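The tray that ate the bathroom shelf

Phyllis Tunstall did not set out to become a person with views on cotton pads. "I had a shelf," she says. "Things fell off the shelf. Mostly into the loo."

We meet on 28th December, when most people are arguing over leftovers and Tunstall is sorting other people's toiletries. She has been doing it for 12 years, first for friends and then for anyone in town who would pay, and she charges by the shelf – a policy she regrets whenever she meets a small one.

Her method begins with a tray. "If it doesn't fit on the tray, you have a conversation with it," she says. How long a conversation? "With perfume, months. I had one client in March who still hasn't rung me back."

She likes a tray with holes in the base, for crumbs of powder and whatever else bathrooms shed, and handles you can get hold of with soap on your fingers. Bottles go along the back. Decanting is allowed, within reason. "I once met a man with 300 hotel shampoos. He wanted them alphabetised by hotel."

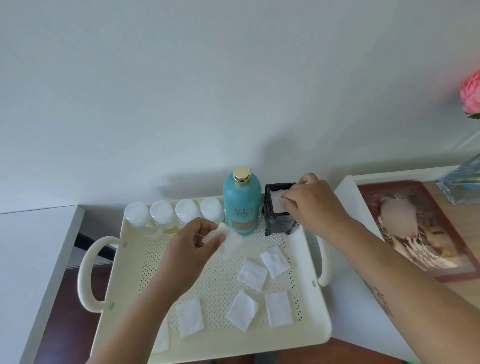

Cotton pads, little bottles and one tall turquoise one, all on the same tray.

Cotton pads she will defend at length. They should be square, she says, and they should stand in something pretty. "You see them every morning. Why keep them in the bag?"

And her own bathroom? She looks at the ceiling for a bit. "The shelf's still up," she says. "I keep books on it now."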